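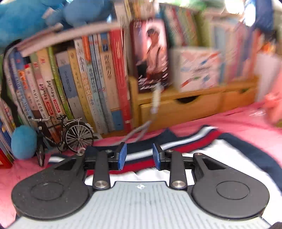 Picture credit: Gekedard

Gekedard has today opened Flakside, a library of household tasks shown by hand, to universities and small robotics firms. The first release holds 1380 demonstrations of folding and tidying, gathered in 110 homes by people using a hand-held gripper with two blue-tipped fingers.

The person showing the task holds the tool and works at their own pace. A camera on the gripper records what the fingers meet, and the recording is then used to train a robot arm fitted with the same fingers.

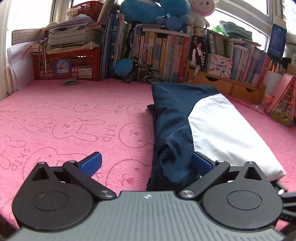 Clothing makes up the largest part of the release, with 206 different garments. Contributors were asked to leave their rooms as they were - shelves, toys, bedding and all - so that a robot trained on the material learns to work among ordinary belongings.

Some folds call for two grippers, one at each end of the cloth. Flakside stores both views of such a task together, matched in time.

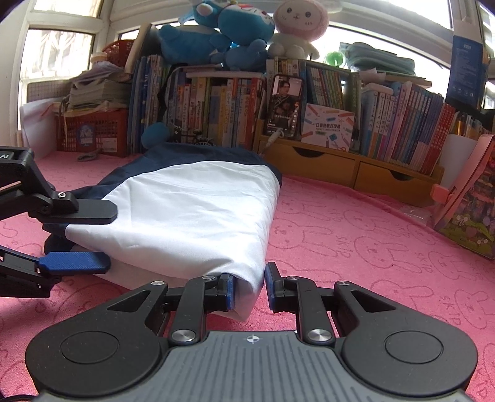
A further 177 demonstrations, made by remote control at the company's Løken workshop, will be added in May. Access is free for teaching and research, and applications may be made through the Gekedard website.

Comments (3)

wiridden: Are the two-gripper folds in the free version as well?

Flatpack_Fan: My lot can't fold a jumper either. Where do I send them?

m.t.: Would like to see towels and fitted sheets next please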